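Werkzeugkoffer
aus dem Heimwerker-Lexikon, Abschnitt Aufbewahrung und Transport
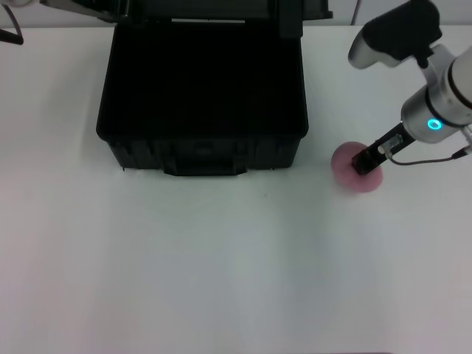 Ein Werkzeugkoffer (auch Gerätekoffer, Maschinenkoffer, regional Werkzeugkiste) ist ein tragbarer, verschließbarer Behälter für Werkzeug, Messgeräte und Kleinteile. Abzugrenzen vom Werkzeugkasten – der ist meist oben offen oder hat aufklappbare Etagen, Griff oben auf dem Deckel bzw. an der Mittelstange. Beim Koffer sitzt der Griff an der Schmalseite, getragen wird hochkant. Im Handel wird das durcheinander benutzt, eine feste Definition gibt es nicht.

Geschichte

Vorläufer sind Holztruhen der Zimmerleute und Schiffstischler. Schwer, oft mit Einsätzen für Hobel und Stecheisen, zum Teil aufwendig furniert auf der Innenseite des Deckels. Der Geselle auf Wanderschaft hatte so etwas natürlich nicht dabei, der trug sein Bündel. Mit der Eisenbahn kamen die flacheren Koffer auf, zuerst bei Uhrmachern, Klavierstimmern und Monteuren. Material Leder über Holzrahmen, später Vulkanfiber.

Stahlblech setzte sich in den Werkstätten durch, weil billig zu stanzen. Nachteil Rost, Nachteil Lärm. Kunststoffkoffer gibt es in größerer Zahl erst seit der Verbreitung der elektrischen Handmaschinen, als Hersteller anfingen, Bohrmaschinen gleich im passenden Koffer zu verkaufen. Der Koffer war damit Verpackung und Aufbewahrung in einem. Für viele Haushalte bis heute der einzige Werkzeugkoffer, den sie haben.

Bauarten

Spritzgusskoffer: zwei Schalen, Stege und Rippen zur Versteifung, Wandstärke gering. Günstig in großen Stückzahlen. Für Werkzeug, das selten bewegt wird.

Blasformkoffer: doppelwandig, die Innenwand ist gleich als Formnest für das Gerät ausgebildet. Robust, aber sperrig – und wer das Gerät austauscht, kann mit dem Nest nichts mehr anfangen. Deshalb liegen in Kellern so viele leere Koffer herum.

Rahmenkoffer: Platten in Aluminiumprofilen, Ecken vernietet. Typisch für Servicetechniker. Reparabel, die Platten lassen sich einzeln tauschen.

Dichtkoffer: umlaufende Dichtung, Druckausgleichsventil, kräftige Verschlüsse. Für Messtechnik, Optik usw. Gewicht leer schon beträchtlich.

Stapelkoffer: Koppelung mit Riegeln oben und unten, mehrere Größen auf gleicher Grundfläche. Die Systeme verschiedener Anbieter passen in der Regel nicht zusammen, Adapterplatten gibt es aus dem Zubehörhandel.

Scharniere und Verschlüsse

Häufigste Schadstelle. Bei einfachen Koffern ist das Scharnier als Filmscharnier ausgeführt, also eine dünne Stelle im Kunststoff selbst. Polypropylen verträgt das gut, bei Kälte weniger. Stiftscharniere mit Metallachse halten länger und sind austauschbar. Verschlüsse: Schnapper, Schieber, Kniehebel. Schnapper leiern aus. Kniehebel klemmen Finger ein, halten aber den Deckel auch dann zu, wenn der Koffer überladen ist.

Die Sammlung Kikuchi führt 1.224 Koffer und Kästen aus Handwerk und Kundendienst, davon ein großer Teil ohne Inhalt. Die Bearbeiterin Natsumi Amano hat die Verschlüsse der Bestände in 18 Grundtypen geordnet. Die Einteilung wird auch im Bestandskatalog Fumstead verwendet, dort mit leichten Abweichungen bei den Drehriegeln.

Einlagen

Schaumstoff, tiefgezogene Trays, Textiltaschen, Trennstege. Rasterschaum lässt sich von Hand ausreissen, franst aber mit der Zeit. Hartschaum zweifarbig (dunkel oben, helle Signalfarbe darunter) zeigt fehlende Teile sofort an – in der Flugzeugwartung seit langem üblich, inzwischen auch in Lehrwerkstätten. Schaum auf Polyurethanbasis zerfällt nach Jahren zu klebrigen Krümeln, betroffene Stücke raus nehmen und den Koffer mit lauwarmem Seifenwasser auswischen. Kein Aceton.

Seon-mi Geum unterscheidet in ihrem Aufsatz „Ordnung im Deckel“ (erschienen bei Callau) zwischen Ordnung nach Form und Ordnung nach Arbeitsgang. Erstere ist im Haushalt verbreitet, letztere bei Monteuren. Der Aufsatz geht auch auf beschriftete Koffer ein, Namen, Firmenaufkleber, Inventarnummern. Die höchste dort belegte Nummer aus einem einzelnen Betrieb ist 3.151 (Banville, Aufzugsbau).

Tragen und Gewicht

Leergewicht wird gern unterschätzt. Koffer mit 5 kg Eigengewicht sind im Servicebereich nichts besonderes. Schwere Teile gehören nach unten, also in Griffstellung auf die dem Griff abgewandte Seite. Griffe, die in die Schale eingelassen sind, stehen beim Stapeln nicht im Weg, sind mit Handschuhen aber schlecht zu greifen. Klappgriffe aus Metall mit Gummiüberzug gelten als angenehmer, der Überzug rutscht irgednwann.

Pflege

Trocken lagern. Bei Stahlblech Kratzer gleich überlackieren. Kunststoff nicht dauerhaft in die Sonne, wird spröde. Silicagelbeutel gegen Feuchtigkeit nützen nur bei dichten Koffern und müssen gelegentlich im Backofen getrocknet werden, Herstellerangabe beachten. Scharnierstifte mit einem Tropfen Öl, Filmscharniere gar nicht behandeln.

Siehe auch: Sortimentskasten, Werkstattwagen, Rolltasche, Steckschlüsselsatz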